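Skulgate Work Table by Nakedska
Wood top, 66 inches long
$500, legs included
In stock

I've been selling the Skulgate for long enough that I've quit trying to sound professional about it. It's a table! It has a flat wooden top and four legs, and it's the piece I get more email about than everything else in the shop put together (1,208 orders as of this morning, and I packed an embarrassing number of those myself).

I wanted a table for small fiddly work. Cutting, gluing, sorting, taking a thing apart and leaving it apart until the weekend. Most desks I'd owned were either too pretty to use or so flimsy that pressing down with a ruler made the whole thing sway. So the Skulgate is heavy, it's plain, and the grain is left showing, with no glass or edging strip or leather-look panel to fuss over.
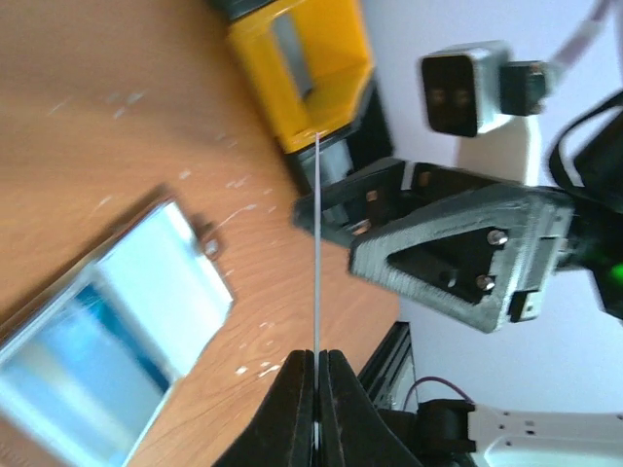 Skulgate top in use: light brown, streaky grain, white specks and scuffs.

I get asked all the time whether the top marks. Yes, it marks. Glue drips, paint dots, little scrapes from metal trays getting shoved across it, you'll get the lot if you work the way I work. A light sanding takes off most of what bothers you, and then you put on a coat of oil and leave it overnight. I use the Erraji clear oil, which I also sell, but any clear furniture oil you already have in the garage is fine and I'm not going to pretend otherwise.

The color varies. Some boards come out a quiet light brown and some lean more orange, and the same table will look like both depending on your bulbs and the time of day. If you're matching it to something, ask me for a sample piece first. They're free, I just ask for the postage.

Size and such

Length: 66 inches
Height: 34 inches
Top: wood, oiled, no stain
Legs: steel, black, bolt-on
Comes as: one top, four legs, one bag of bolts, one hex key

That height is taller than a normal desk, and people do miss it, so please get a tape measure out before you order. I like it for standing and for perching on a stool. With a regular office chair you'll feel like a kid at the grown-ups' table. There's a shorter set of legs on the way in December and I'll put them up as a separate item, so if you buy now you can swap later without replacing the top.

Putting it together

Lay the top face down on a blanket. Start all the bolts by hand before you tighten any of them, then go around with the hex key. Get a second person for the flip! I've done it alone and I've also dropped it alone, on my own foot, and the table was fine.

If it rocks, turn the foot on the short corner a little at a time until it quits. My floor is terrible and it still only took a couple of minutes.
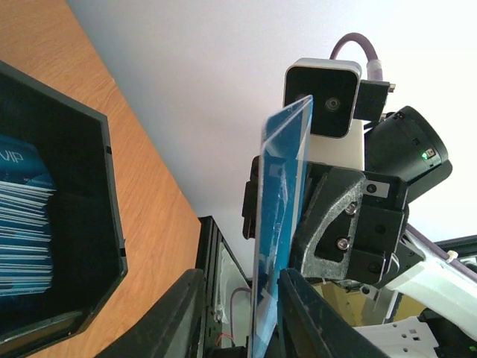

I keep mine against a plain white wall, and I'd suggest doing the same if you've got one free. The light bounces back onto the work, and small things quit rolling off the far side (I lost so many screws before I moved it). Leave a finger's width between the wall and the back edge if you need to drop cords down behind. I went back and forth on drilling a cord hole in the top and decided against it, mostly out of stubbornness. If you want one, it's wood, so go ahead and drill wherever it suits you.

Things that go with it

Plendent tray, clips under the front edge, good for pencils and blades. It sticks out a bit at the knees if you're tall.
Erraji clear oil, small can. One can does the top twice with some left over.
Spare bolt bag. You won't need it until you move house, and then you'll really need it.

Shipping

The top and the legs go in separate boxes and they don't always show up on the same day, sorry about that, the carrier does what it wants. Give it a couple of days before you write to me about the missing half. Orders placed by Wed 31 October go out with the next truck, and after that it's the one following.

Returns are fine if the top hasn't been sanded or drilled. Keep the corner pads from the box, please, they're the only packing that has ever kept the corners square on the trip back.

If you've got a question about fit, send me your room measurements and which way the door opens. I answer in the evenings, usually with sawdust on the keyboard.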